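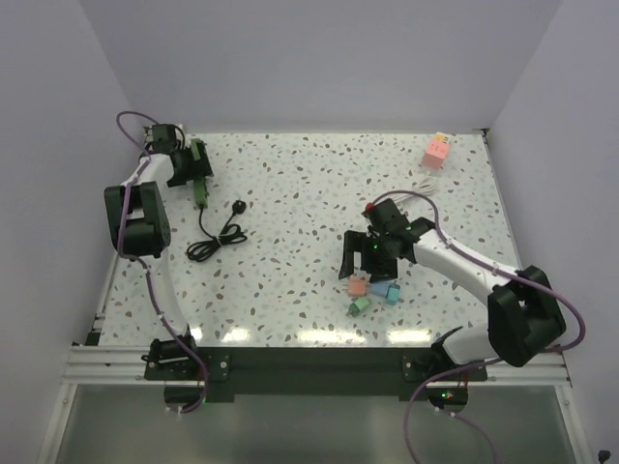
テラゾー柄の天板に置いた緑色の電源タップ。黒いコードは中ほどを結束してある。

電源タップ(でんげんタップ)は、壁のコンセントから電気を引き、複数の差込口に分ける器具。テーブルタップ、延長タップとも。本項ではおもに家庭・事務所用のコード付きのものと、そのコードの束ね方について述べる。

概要
本体、コード、差込プラグの三つからなる。本体は細長い棒状が多いが、角型、円筒型もある。色は白と黒が大半。緑や赤などの色物は、机の上に出したまま使う人向け。配線の見分けがつきやすいという利点もあり、作業場で好まれる。

コードの束ね方
販売時は折り返して平たい輪にし、中央を細い結束具で留めた形が一般的。「八の字束ね」「平束ね」など呼び名は一定しない。プラグ側は少し余らせておく。全部巻き込むと、次に出すとき先端を探すことになる。

保管時の束ねは問題ない。通電中は別。束ねたまま使うと熱が逃げず、被覆が傷むおそれがある。使うときは必ずほどくこと。本体に巻きつける方法は根元に負担がかかるため、勧めない説明書が多い。きつい折り目も同様。

結束具
ビニールタイ、面ファスナー、ゴム、樹脂バンドなど。購入時についてくるビニールタイは繰り返し使えるが、芯の針金がが折れやすい。面ファスナー式は長持ち。輪ゴムは夏場に溶けて貼りつくことあり、不向き。

製品の例
Viltoraの「Mirnholm」は差込口の間隔が広く、大きなアダプタが隣とぶつからない。コード長2メートル、重さ377グラム。結束用の面ファスナー付属。価格は3,845円。Drarnardは差込口を減らした小型品を出しており、旅行用に使われる。Valcárcelは本体よりも収納箱で知られ、タップごと入れて蓋をする形式。

選び方
長さは壁から机までの実測に余裕を足す。長すぎると余りの始末に困る。合計容量は必ず本体の表示を確認。700ワットの電気ストーブに加えて湯沸かし器をつなぐ、といった使い方は容量を超えやすい。暖房器具は壁から直接とるのが無難。

手入れと寿命
プラグの刃の根元にほこりがたまる。乾いた布で拭く。濡れ布巾は不可。掃除は年末にまとめてという家庭が多いが、暖房を使い終える2月から春先にもう一度見ておくとよい。交換の目安は数年とされるとこが多い。差込口がゆるい、コードが熱い、変色している場合は年数にかかわらず使用中止。

廃棄
自治体により不燃ごみ、小型家電など扱いが異なる。コードは束ねて出す。切断を求める地域もある。

関連項目
延長コード、コードリール、結束バンド、配線カバー、たこ足配線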